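From: Mirko Santoro
To: props-and-display list
Subject: Re: Re: Sorting the artificial fruit into crates

On the grape question, further down, I have a firm view. On the labels I don't.

> We have the pine crates from Palstead and all the artificial fruit
> from the Vlachou display. Do we sort by colour or by kind? And do
> the garlands go in with the fruit or separate? Last March they all
> went in together and it took two of us 46 minutes to get them apart.

By kind, then by colour within the kind. Green grapes and dark grapes get a crate each. If they share one, the leaves lock together and the berries pull off the stem when you separate them. A berry that has come off can be pushed back on its peg a few times, after which the hole is too wide and it needs glue.

Lift a bunch from the top, where the stem is, and lower it straight down. Dragging it over the rim is what strips the leaves.

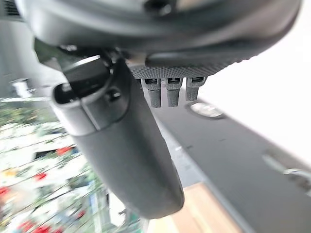 Crate liners: I tried the 20 gram tissue from Rirkeo and it was too light. It tears on the corners of the slats and small pieces end up between the boards. Plain brown kraft is better. Cut it about 42 cm wide and fold the excess up the sides. If the crate is only going from the cart to the shelf and back, skip the liner. The gaps in the floor let the dust through, and you can tip the crate over and tap it clean.

Red berries can share with the dark grapes for now. They are on short stems and don't tangle much. I would still put them at one end of the crate, with their leaves facing the side panel.

Load the crates on the cart first and fill them there. A full crate isn't heavy, but it is awkward to lift without tilting, and everything slides to the low end. A crate filled on the floor should be kept to a single layer.

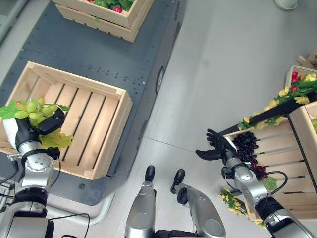 Garlands go separate. The rose and yellow flower ones are the worst for catching, as the wire in the stems hooks on anything with a leaf. Coil them loosely, tie in two places with cotton tape, and lay them flat on top of each other with the ends tucked under. Loose sprigs go in a paper bag, not in with the coils. Please don't hang the garlands over the side of a crate while you sort. They pull the fruit out with them when someone moves them.

Labels: the Nurnport shelves take a card on the short end of the crate. I have been writing kind, colour and condition in pencil. If somebody wants to print them, I'll send the list of names I have been using, but the spelling needs checking first.

Mirko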